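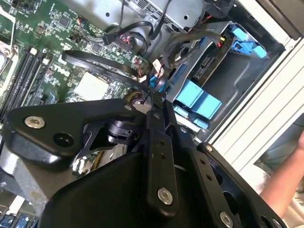
ヤツェンコ基金
助成ご担当 アンカ・クラチュン様

訪問賛美「クレイヴライン」中間報告
スタッツステッド合同教会 訪問係 デリア・クルステア

主の平和がありますように。

いつも私どもの小さな働きをお心に留めてくださり、ありがとうございます。前にお便りを差し上げてからずいぶん間が空いてしまいました。3月のうちにはお送りしますと電話で申し上げておきながら、書き出しては訪問に出かけ、戻ってきてはまた書き直し、ということを繰り返しておりまして、ようやく形になりました。長くなりますが、お茶でも召し上がりながら読んでいただければ幸いです。

はじめに、途中から基金に加わられた方もいらっしゃると伺っていますので、この働きのことを少しだけ書かせてください。「クレイヴライン」は、年齢や病気、介護などの事情で礼拝に足を運べなくなった方のお宅や施設をお訪ねし、一緒に賛美歌を歌い、聖書を読み、お祈りをするというものです。ご希望があれば牧師が同行して聖餐も行います。名前は、スタッツステッドとジャラナムを結ぶ古い街道の呼び名からいただきました。昔はこの道を、二つの町の教会の人たちが互いの集会のために行き来していたそうで、今の私たちもだいたい同じ道を、バスや自転車や、雨の日には誰かの車に乗せてもらって通っています。

訪問の様子

現在、定期的にお訪ねしているのは17軒です。スタッツステッド側のほうが多く、ジャラナム側はまだこれからというところですが、ジャラナムには高齢者のホームが二か所あり、そちらでは個別の訪問ではなく談話室での集まりという形をとっています。ホームの集まりに来てくださる方まで合わせると、これまでに一緒に歌った方は33人を超えました。申請書を書いたときには、正直に申しまして、お訪ねしてよいと言ってくださる方がどれだけいるのか見当もつかず、しばらくは教会の中の顔見知りのお宅ばかりになるだろうと思っていました。ところが、ご近所の方から「うちの母も昔は教会に通っていたのですが」と声をかけていただくことが続き、今では私たちの教会に籍のない方のお名前も名簿に並んでいます。

訪問に出るのは必ず2人一組です。1人が歌と聖書朗読を受け持ち、もう1人はお話を聞くほうに回ります。役割はその日の朝に決めることもあれば、玄関先で目配せをして決めることもあります。慣れてくるとだんだん得意なほうに偏ってしまうので、春からはあえて入れ替えるようにしてみました。いつも聞き役だった人が初めて歌をリードした日は、出だしの音が高すぎて全員が途中で息を切らし、もう一度低く始め直したのですが、その家のおばあさまがたいそう喜ばれて、次に伺ったときにも同じ歌を頼まれました。

滞在はだいたいお茶一杯分の時間と決めているのですが、これがなかなか守れません。お話が戦後の教会学校のことになり、当時の先生のお名前を思い出そうとして皆で首をひねっているうちに、外が暗くなっていたこともあります。ご家族の夕食の支度のお邪魔になってはいけませんから、今は午後2時にお伺いするお宅を一日の最初に置き、その後に長くなりがちなお宅を入れないように組んでいます。この予定表を作ってくれているのがマロウ・ブロンダルさんで、バスの時刻と皆さまのお昼寝の時間とを両方見ながら、毎月きれいな表にしてくれます。

歌について

歌集のことをご報告しなければなりません。助成金の使い道としていちばん大きなものがこれでした。

教会で普段使っている賛美歌集は、ご存じのとおり厚くて重く、文字も小さいものです。寝たまま手に持っていただくのは難しいので、大きな文字で刷り直した薄い歌集を新しく作りました。どの歌を入れるかについては、訪問先でうかがった愛唱歌を書きとめて集めるところから始めました。集めてみますと、礼拝ではめったに歌わなくなった古い歌がずいぶん出てまいりました。若い人たちが旋律を知らない歌もあり、アウレリア・タナセさんがオルガンで弾いたものを皆で何度も聴いて覚えました。アウレリアさんは当教会の奏楽者で、前奏が長いことで知られているのですが、この練習のときばかりは前奏なしで、いきなり歌の頭から弾いてくれました。

歌詞の版の違いには最後まで悩みました。同じ歌でも、子どものころに文語で覚えた方と、後から口語で覚えた方とがいらっしゃいます。どちらかにそろえたほうが印刷は楽ですし、費用も抑えられます。けれど、文語で覚えた方に口語の歌詞をお見せすると、紙からふっと目を離して、覚えているほうを歌い始められるのです。隣の方は紙のとおりに歌っておられますから、言葉は合わないのですが、旋律は一緒に進んでいきます。私はその歌い方がとても好きで、そろえなくてもよいのではないかとずいぶん言い張りました。話し合いの末、見開きの右に文語、左に口語を置くことにしました。ページ数は増えてしまいましたけれども、その分は表紙を簡素な一色刷りにすることで収めてあります。なお、歌詞の使用については、権利の残っているものはすべて版元に問い合わせ、お返事をいただいてから印刷に回しました。問い合わせの返事を待つ間に印刷の予定がずれ込んだことは、先にお電話でお伝えしたとおりです。

できあがった歌集は訪問先に置いてきています。次に伺うまでの間にもご自分で開いてくださる方が多いようで、端に鉛筆で印がついていたり、押し花が挟まれていたりします。あるお宅では、息子さんが帰省されたときに親子で歌われたそうで、息子さんは教会から遠ざかっておられた方なのですが、歌は覚えていたと、お母さまが何度も話してくださいました。

聖餐と牧会について

聖餐を希望された方は5人いらっしゃいます。セバスティアン・スルドゥ牧師が同行し、お部屋のテーブルやベッドの脇の台に白い布をかけて行っています。飲み込むことに不安のある方については、事前にご家族や看護の方とご相談し、パンをごく小さくしたものを杯に浸してお渡しするなど、その方に合わせた形をとりました。スルドゥ牧師は、短い式文であっても急がずに読むことを大切にしておられ、途中でまどろまれた方があったときにも、目を覚まされるまで黙って待っておられました。同行していた私は、その間、窓の外の物干しを眺めながら、このお宅に初めて伺ったころのことを思い出していました。

お別れもありました。この期間に2人の方を天にお送りしました。お2人とも、最後に伺ったときまで歌を口ずさんでおられた方です。お名前を書くことは控えさせていただきますが、おひと方のご葬儀では、あの大きな文字の歌集から選んで歌ってほしいというご希望がご家族からあり、参列の皆さまにもお配りして歌いました。訪問を重ねていた者たちも会堂の後ろのほうで一緒に歌いました。訪問する側の悲しみについては、申請のときにはあまり考えておりませんでした。当初の計画には入っていなかったことですが、月の終わりに訪問者同士で集まり、その月にあったことを話して一緒に祈る時間を設けることにしました。特別な費用はかかっておりません。お菓子は持ち寄りです。

ジャラナムのホームでの集まり

ジャラナムのほうは、思うように進んだところとそうでないところがあります。

一つ目のホームでは、職員の方々がはじめからたいへん協力的で、集まりの前に椅子を半円に並べて待っていてくださいます。歌の途中で席を立たれる方もあれば、廊下から歌声を聞きつけて入ってこられる方もあり、出入りは自由にしています。信仰をお持ちでない方もおられますので、お祈りの前にはひとこと、ご一緒されてもお聞きになるだけでも結構ですとお伝えしています。お祈りの間だけ編み物の手を止めて、アーメンのところでまた編み始められる方がいらして、お話を伺うと、お寺の檀家なのだけれど歌が好きで来ているとのことでした。

二つ目のホームでは、始めてしばらくして集まりをお休みすることになりました。館内で風邪が広がり、外からの訪問がすべて止められたためです。再開のご連絡をいただいたあとも、時間帯が入浴と重なってしまい、なかなか人が集まりませんでした。マロウさんが先方と何度かやりとりをしてくれて、今は昼食の前に短く行う形に落ち着いています。歌は少なめにして、聖書の箇所も詩編から短いところを選んでいます。人数はまだ多くありません。それでも、先日はお一人の方が、次の歌は自分が選びたいと手を挙げてくださいました。

ジャラナムの教会の方々との協力についても触れておきます。もともとはジャラナムの教会からも訪問者を出していただく計画でしたが、先方は牧師の交代の時期に当たり、なかなか相談が進みませんでした。新しい牧師が着任されてから改めてお話をし、まずは一緒に行って見ていただくところから始めています。歌集についてはたいへん気に入ってくださって、先方の祈祷会でも使ってみたいとのお申し出がありました。増刷が必要になるかもしれませんが、それについては改めてご相談させてください。

訪問者の準備について

新しく加わる方には、訪問に出る前に学びの時間を持っていただいています。内容は、お宅に伺うときの礼儀、秘密を守ること、体の具合の悪い方のそばでどう過ごすか、そして沈黙についてです。沈黙の回はスルドゥ牧師が受け持ってくださいました。詩編を一つ読み、そのあと何も話さずに座っているだけの時間なのですが、終わってから感想を求められても、皆なかなか口を開かず、牧師もそのまましばらく待っておられました。

お訪ねした先で聞いたお話は教会の中でも口にしない、という約束については、何度も繰り返しお伝えしています。小さな町ですから、心配して尋ねてくださる方も多いのです。「あの方はお元気でしたか」と礼拝の後に聞かれたときにどうお答えするか、これは皆で実際に言い合って練習しました。お祈りの課題として礼拝の中でお名前を挙げる場合には、ご本人かご家族に前もってお尋ねし、お断りがあればお名前を出さずにお祈りしています。

また、お金や家のことなど、私たちの手に余るご相談を受けることもあります。その場では伺うにとどめ、ご本人の了解をいただいたうえで牧師に伝え、しかるべき窓口をご紹介する手順にしました。

会計について

詳しい収支は別紙にまとめましたので、本文では大まかなところだけ申し上げます。歌集の印刷費は、先に書きましたようにページ数が増えたものの、予算の範囲に収まりました。交通費は見込みよりも少なく済んでいます。車を出してくださる方が多かったことと、近いお宅を同じ日にまとめたことによるものです。反対に、布や小さな杯など、訪問聖餐のための用具は申請のときより高くつきました。持ち運びのときに割れないよう、杯を入れる箱を新しく求めたのがその理由です。

交通費の残りを、歌集の追加印刷か、ジャラナムでの集まりに使う譜面立てに充てさせていただけないかと考えております。費目の変更に当たりますので、基金のお考えをお聞かせください。所定の用紙がありましたらお送りいただければ、すぐに記入してお返しいたします。

これからのこと

夏に向けて、暑さの中での訪問をどうするかを話し合っています。訪問する側にも年配の者が多く、昼間の移動がこたえますので、朝のうちに伺えるお宅にはお願いをして回っているところです。電話越しに歌を一つだけご一緒するという案も出ていて、試しに何軒かでやってみましたら、電話では声が少し遅れて届くらしく、ゆっくりした歌でもずれてしまって、しまいには笑い声ばかりになりました。歌は無理でも、お祈りと詩編の朗読でしたらできそうですので、暑さの厳しい日にはそのようにするつもりです。

秋には、訪問先の方々とご家族を会堂にお招きする昼の礼拝を計画しています。車椅子で入っていただけるように長椅子をどこまで動かすか、途中で休める部屋をどこに用意するか、まだ決めなければならないことがいろいろとあります。長くお越しになれなかった方が、ご自分のいつも座っていた席に戻りたいとおっしゃることもあり、その席をできるだけ空けておきたいというのが皆の願いです。アウレリアさんは、もう前奏の曲を選び始めています。今回は長くてもよいことにしました。

クラチュン様には、ぜひその礼拝にお越しいただきたいと思っております。日取りが決まりましたらお知らせいたします。それより前でも、訪問にご一緒くださることがあれば、先方のお宅にお許しをいただいたうえでご案内いたします。歌が苦手でいらしても、お気になさらないでください。

ご質問やお気づきの点がございましたら、教会の事務室までお電話ください。私は午前中でしたらたいていおります。出ておりますときはマロウさんが代わってお話を伺います。

基金の皆さまのお働きの上に、神さまの祝福をお祈りいたします。

デリア・クルステア

添付 収支の内訳、大きな文字の歌集(見本)、学びの時間の資料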